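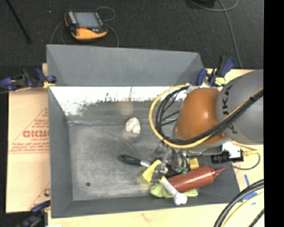

Surico Juniors, Issue 40, page 2

How does a robot arm learn to pick things up?

A robot arm can be told exactly where to move. That works well when every object is the same and always lies in the same place. A bin of mixed things is harder. A screwdriver is long and thin. A squeeze bottle is round. Cloth changes shape when it is touched.

For a bin like this, engineers can use a learning system. This is a computer program that improves by studying examples.

One example is one try. The arm reaches down, closes its gripper and lifts. The computer stores three things: what a camera recorded, how the arm moved, and whether the object came up. Tries that fail are stored too – the program needs them to tell a good grip from a bad one.

At the Kusstead workshop, Kanokwan Kamolrat's team collects 500 tries for each set of objects. After every 20 tries the objects are mixed up again. If they always stayed in the same spots, the program might learn the spots and nothing about the objects.

When the set is complete, the program searches it for patterns. It is then tested on objects it has not met before.

Words to know
Gripper: the part of a robot that holds things.
Example: one recorded try.
Pattern: something that happens again and again in the examples.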